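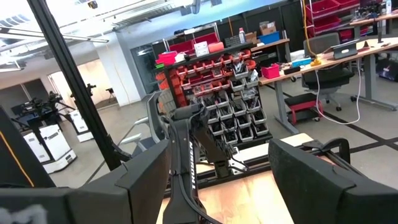 One member replied straight away that she does not want a new rack on the wall, she wants to find an M4 washer in the old one without pulling out half of the bins. With this remark the meeting went directly into the first point, and the reading of the agenda was done afterwards.

Lurow Workshop Room, Users' Meeting
Minutes, December
Start: 14.10
Present: users of the room, both shifts. Two apologies were received.

Agenda
1. Parts rack
2. Doorway and floor
3. Lights
4. Orders
5. Other matters

Minutes of the previous meeting
Accepted with one correction. Under "Keys" it was written that the spare key is kept in the Sandu office. It is kept at the reception of the Sandu building, and one must sign for it. The wrong sentence has been changed in the shared copy.

1. Parts rack

The black rack on the wall with the small bins was discussed for the longest time. The parts list on the shared drive now has 191 entries. Some of these entries are double, written once in millimetres and once with the order code of the supplier, so the true number must be smaller.

The evening shift explained that they put things back where there is place, and not always where the list says. The reason is that many bins are too full. When the cable ties do not fit any more, they go to the next bin, and after two weeks there are cable ties among the spring washers. The morning shift answered that they know this problem very well, as they are the ones who sort it.

Three proposals were made:

a) To sort the bins by kind of part (screws, nuts, washers, connectors, and so on).
b) To sort them by how often they are used, with the common parts at the height of the hand.
c) To leave the order as it is and only write new labels.

Proposal c) had the most friends at the beginning, but it was said by several people that a new label on a mixed bin is still a mixed bin. After some discussion proposal a) was accepted, with a small part of b): the most used screws will stay at a height where everybody can reach them, including those of us who are not tall.

Decided: The parts are sorted by kind. Each kind gets its own row as far as possible.
Decided: When a bin is full, the rest goes into a bag in the reserve cupboard, with the same name written on the bag. It does not go into the neighbour bin.
Decided: Double entries are taken out of the list before the sorting begins. The morning shift does this.

There was a question if loose parts found on the benches should be sorted also. It was agreed that these go in one tray marked "unknown" and the tray is looked through at the end of each month. What is then still unknown can be thrown away. One person asked to have it in the minutes that he is against throwing away any bearing, also an unknown one. It is hereby in the minutes.

2. Doorway and floor

The doorway to the next room is used by both sides and must stay free for the full width. In the last weeks boxes from deliveries were left beside the column, and from there they moved slowly into the way. The people of the next room have complained, politely, but for the second time.

It was suggested to mark a line on the floor with tape. Against this it was said that the tape from last year came off in the cleaning and left glue. Ellero sells a tape which is made for floors that are washed, and a short piece can be tried first behind the column, where it does not disturb if the result is ugly.

Decided: Deliveries are unpacked on the same day. The empty cartons are folded and carried down by the person who has opened them.
Decided: A test piece of floor tape is bought. If it is still good at the next meeting, the line will be made.

Cables on the floor were also mentioned. Everyone agreed that it has become better. An extension lead that is not in use should be rolled up and hung, and not pushed against the wall with the foot.

3. Lights

The evening shift wishes that the long ceiling lights are switched off when the last person leaves. On 5 evenings they were found on by the guard, who has written it in his book. The switch is in the next room, and this is maybe why it is forgotten. A small notice will be put at the exit.

The request to have a curtain or film for the glass wall was discussed again. In the afternoon the reflection is unpleasant for those who sit facing it. The house management at Sandu has not answered our letter. We will write once more – and this time ask for a date.

Decided: Notice at the exit, evening shift. Second letter, morning shift.

4. Orders

Flokard has sent an offer for label holders, divider plates and a set of spare bins. The total is 263 euros with delivery. One member found the price high and asked if we could print the labels ourselves and fix them with clear tape. We have tried this already in spring, and the tape became yellow and the corners lifted. The holders are therefore wanted by the majority.

The divider plates were less sure. They fit only in the deeper type of bin, and before we order them somebody must measure ours with a ruler. The drawing in the Flokard catalogue gives the outside measure only.

Decided: Label holders and spare bins are ordered now. The divider plates wait until the measuring is done.
In favour: 7. Against: none. One person did not vote, having come in during the count.

A question was asked about who writes the labels. The handwriting of the present labels is of at least three persons and one of them nobody can read. All labels will be printed in the same letter size, with the name of the part first and the size behind it, for example "Washer, flat, M4". The order code comes only in the list.

5. Other matters

The good side cutters are missing. Whoever has borrowed them is asked to put them back in the drawer, no question will be asked.

The sorting will be done in one morning, starting at 8.30, in the week after the bins have arrived. Those who help should bring nothing, gloves are here. As the contents of the rack will lie on the benches for some hours, please take what you need for your own work out the day before.

The coffee money was collected. It is enough until January.

It was asked whether the minutes can be shorter next time. The writer of the minutes will try.

End of the meeting: 15.25

Open from earlier meetings:
– Letter to Sandu about the glass wall (see point 3)
– First aid box, plasters to be filled up
– Return of the borrowed step ladder to the next room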